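Search the forum Enter keywords Go

Drudwood theme: anyone else moved over from Nillomell?

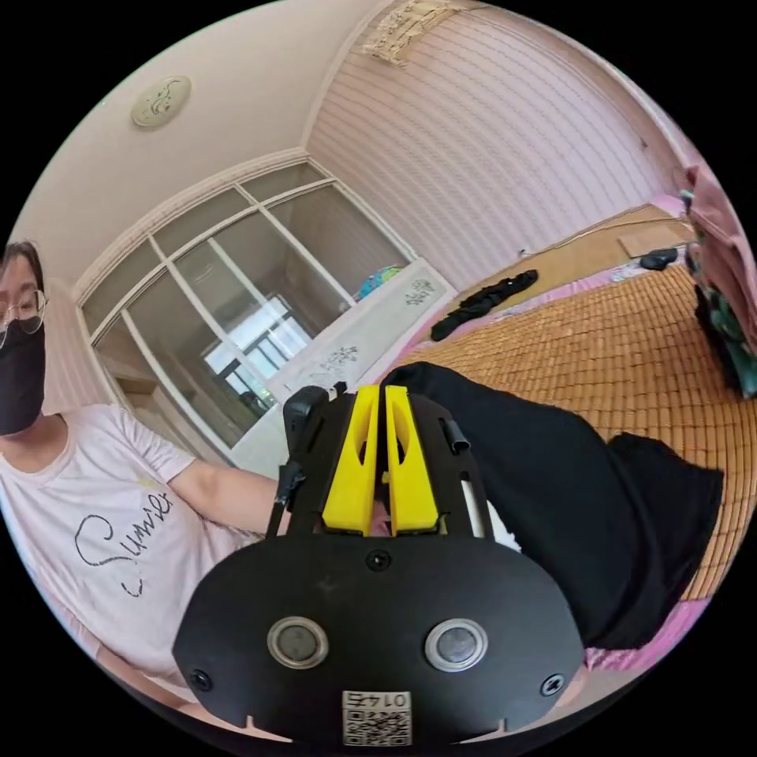 Posted by Mbali Maluleke, Wednesday, June 5, 2019

So I finally switched my whole site and I love it! I'd been on Nillomell since 2013, with 10 plugins holding it together. Drudwood's built-in grid replaced 6 of them in one evening – galleries, sliders, the lot.

ktum
Glad you like it, but did you check your shortcodes? Mine showed up as plain text in every old post.

Mbali Maluleke
Only in the footer, thankfully. The import tool caught the rest!

treloar_y
I'd disagree on the grid. It's lovely with a small site, but I have 1000 posts and the editor crawls. Went back to Nillomell.

ktum
Did you turn off live preview? Big difference for me.

treloar_y
Yes, and it's still slow. I don't want a theme doing a plugin's job anyway.

hoado
Try it on a child theme with caching on, Yvonne. Mine flies, and the new header options are so much fun to play with (I've redone mine twice this week).

treloar_y
Fine, I'll give it one more go on my test site.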